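Urnbridge Payments Office
Thread, 12 posts

1/12 The Urnbridge Payments Office has published its October notice on instant transfers between small-business accounts. This thread sets out the main points for account holders and for the firms that serve them.

2/12 The daily limit on instant transfers from a small-business account will rise to $2000. The limit applies to each account, so a business with separate operating and payroll accounts will have a separate limit on each.

3/12 Transfers above the limit will continue to go by the standard overnight route. They will not be split automatically. A firm that offers to split a transfer for its customer must show the fee for each part before the customer confirms.

4/12 Recalls. A sender who has paid the wrong account may ask for a recall within 2 hours. The receiving firm must answer within 5 business days. Under the previous rules there was no deadline for an answer, and most of the complaints we received concerned silence from the receiving side.

5/12 A recall request is not a refund. Where the money has been spent or moved on, the receiving firm must say so in writing and give the date on which it left the account.

6/12 Name checks. Firms must compare the name typed by the sender with the name on the receiving account and show the result before payment. Trading names count as a match if they are registered with the receiving firm — please check that yours is. 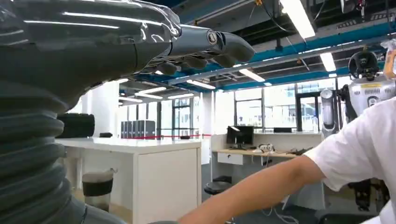
A robotic arm and hand, with a person's forearm reaching across.

7/12 Kerker and Thoroddsen have both confirmed that they will apply the new rules from the first day. Skarkonent has asked for additional time on name checks only. Its customers will have the new transfer limit and the recall process on the same date as everyone else.

8/12 Kyriaki Karamanlidis, head of payment rules: "A bakery that sends its flour money to the wrong account needs an answer that week. The old wording let a request sit in a queue, and we have removed it."

9/12 Fees. The Office does not set the price of an instant transfer. Firms must now list it on the same page as their monthly account charge, in the same size of type.

10/12 Business owners who use bookkeeping software to send payments should ask their provider whether name check results will appear inside the software. Some providers will show them only in the bank's own app.

11/12 Periklis Gavalas and Kumiko Yoshida will take questions from firms in an online session on Thursday at 10 a.m. Registration is through the firms' portal. Written questions may be sent beforehand to Kathleen Ó Dubhghaill in the rules team.

12/12 The full notice, the recall request form and a marked copy of the earlier rules are on our website under Small Business Accounts. Replies to this thread are not monitored — please do not post account details here.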